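Comparing finger pads at the Clonddale bench

During March we used the hand-held gripper tool for a small comparison which had been waiting since last year. The question was simple. Do ridged pads hold clothes better than flat pads, and is the difference big enough that we should change all our fingers before the next collection of demonstrations?

We had two sets of pads for the test. The flat ones we call Mutton and the ridged ones we call Shin. The names come from the labels on the storage boxes and they have no deeper meaning. Both sets fit the same black fingers with the same bolts, so the change takes only a short time. After each change the opening of the fingers must be checked again, as the two pads do not have the same thickness.

The task was to take a garment from a hanger on the rod, or to take the hanger together with the garment, and put it down on the table. We recorded 932 tries in total. We removed 32 of them from the results, mostly for problems with the tracking, and this left 900 good ones, divided equally between the pads.

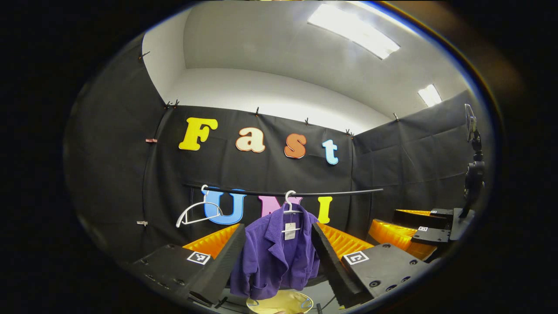

Corduroy was the most difficult material for us to judge. It has ribs of its own, and when the ribs of the cloth lie in the same direction as the ridges of the pad, the grip feels very sure in the hand. When they cross, the cloth can slide a little before it stops. With the flat pads the direction made almost no difference, but we had to close the fingers harder, and the person who holds the tool becomes tired sooner.

For thin plastic, such as the arm of a hanger, the result went the other way. The flat pads kept the hanger straight. The ridged pads let it turn in some tries, and then the garment came down at an angle. We did not expect this and we repeated that part with a second pair of Shin pads to be sure. The second pair behaved the same.

A word about the camera. The very wide lens is useful, as both finger tips and the markers on the fingers stay in view while the hand comes near to the rod. Near the border of the picture straight things look strongly curved, and new operators tend to correct their hand too much. We now give each new operator 18 practice tries before any recording counts.

For the moment we keep Shin on the tools for clothing and Mutton for the hanger task. Our colleagues at Esosden have asked for the settings file and it will be sent to them with the next parcel of spare pads. If your group has tried a softer material for the ridges, please write to us at the bench. We would like to compare the wear after long use.

Related items
Cleaning the lens without moving the mount
Controller firmware: what changed for the arm users
Booking the Clonddale bench
Spare finger bolts, sizes and where to find them

Last updated: April 2021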